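Sekel Shared Workshop Forum > Robots and Automation
Print this page | E-mail this thread
Handheld grippers, cable routing and finger blocks
Posted by dmarsden, February 18, 2026

dmarsden wrote:
Second pair of grippers is together. Same body as the first pair, new finger blocks, and I moved the cable exit so it comes off toward the forearm. Total print time for the pair was 101 hours, which I would like to get down before April, when the Plutcombe people want a set of their own.

Two things I need opinions on. First, the cables. They run down the arm and off the table, and with both hands going I can feel them pulling. Second, the finger faces. They are bare plastic right now. On a soft toy they are fine. On a food container with a snap lid they slide unless I squeeze harder than I want to.

The log for this build is at 488 clips. I would like to settle the fingers before I record any more.

plutcombe_ray wrote:
Can you post it in use? Hard to say anything about cables from a parts list.

dmarsden wrote:
Two from the head camera, then one from the camera on a gripper. 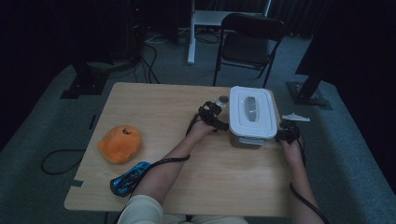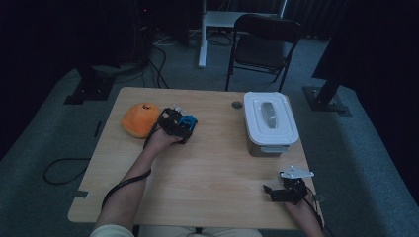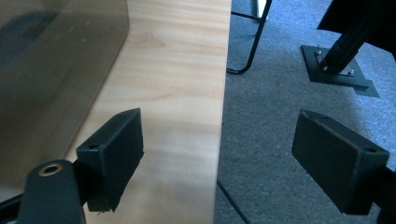

Eluned Ellis would go up the sleeve with them. One hook and loop strap at the wrist, one above the elbow, and leave slack between the two so the wrist can turn. She did her own pair that way and stopped noticing the cables.

gantry_tom wrote:
I don't agree with the strap above the elbow. You end up tied to the tool and it takes a minute to put it down. Run the cables overhead on a bungee. You already have stands in there.

eellis wrote:
Tom, I tried overhead. It pulls up on the wrist all the time and the lighter the gripper is, the worse it gets. The straps take me a few seconds each. If Darren wants to set the tools down between clips, he can skip the upper one and see how it goes.

sodus_bench wrote:
For the fingers, 1 mm silicone sheet, cut to the face and glued. I've had good results with the sheet from Mac Giolla. Scuff the plastic with 200 grit first or it will peel.

gantry_tom wrote:
Silicone picks up lint from plush and then it's slicker than the plastic. I'd cut shallow grooves in the block and leave it bare.

sodus_bench wrote:
It does pick up lint. I wipe mine with alcohol before each session. Grooves did nothing for me on smooth lids.

dmarsden wrote:
I have enough plastic to print one spare set of blocks, so I'll put silicone on the left and grooves on the right and run both against the container. Straps at the wrist only for now.

plutcombe_ray wrote:
If the silicone works, please put the thickness in the print file notes. We'd need to take that off the block so the fingers still close flush.

dmarsden wrote:
Will do. It's a parameter in the file already, set to zero.

Print this page | E-mail this thread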